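4.2 Care of the finger pads

Read this section before the first work of the day with the Jultell two-arm cell. It concerns the foam pads on the inner faces of the gripper fingers and the small objects used for practice picks.

Gripper open over the table, and left arm at the front table edge with right arm past the table corner:

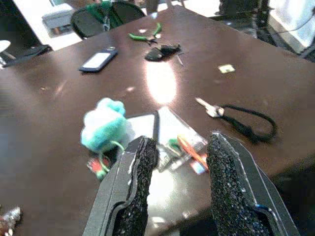
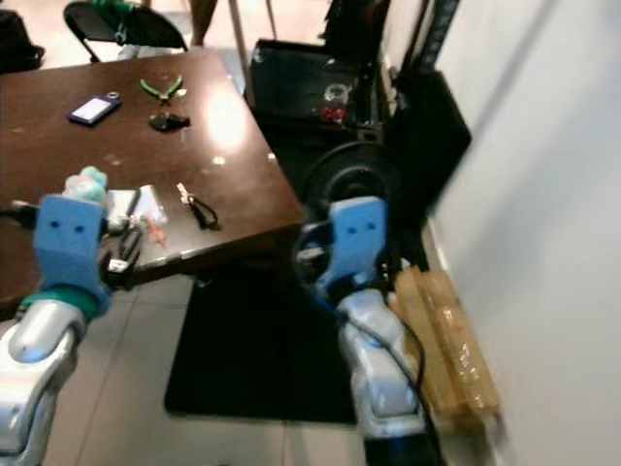
Caution: Put the cell in Hold before your hands come between the fingers. The fingers can close without a sound.

1. Open both grippers fully from the Service page.
2. Wipe each pad with a dry brush, always in one direction. Do not use alcohol, it makes the foam hard.
3. Look for tears and for dust pressed into the foam. A pad is good for 400 picks at most. After this, exchange it.
4. To exchange a pad, remove the 2 screws at the back of the finger and slide the plate out. Tighten the new one to the mark only.
5. Clean crumbs from the tabletop. On a glossy table, lower the ceiling light until the wrist camera view has no white spot over the objects.
6. Run the Close test 3 times per gripper.

Note: Cords and key rings must lie flat. If a loop stands up, it may catch on a finger.

Note: Grippers delivered by Nikolovski before April have a shorter plate. For these, order pad set Vomska 18 from the store in Clostimville.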